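Minutes of the gripper comparison meeting, Grukix simulation group
Dec 24, 2021
8 comments | 51 shares

1. Finger shape
We compared the Nurnis finger and the Zisix finger on the microwave tasks in the simulator. Each had 400 trials. The lower knob is still the difficult one. 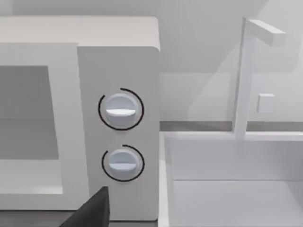
Does the change of finger need a new controller? The controller stays the same, only the finger length in the settings must be corrected.

2. Door handle
Nurnis reached the handle in 95 per cent of trials. The result for Zisix is not ready. It was agreed to keep all objects on the counter for both fingers.

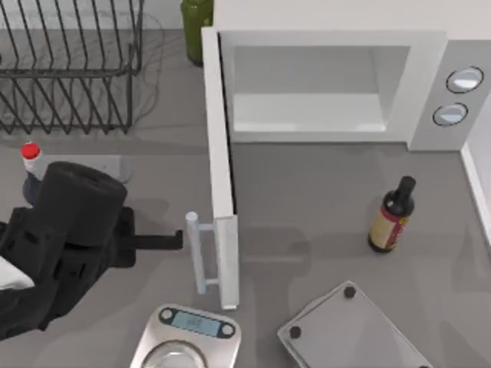
Evangelista, minutes secretary

The wrist view and the view from over the counter will be saved together from now on. It was asked if the arm should start further from the handle. No decision was made.

3. Next steps
Repeat the knob trials with slower closing. The real arm is planned for June.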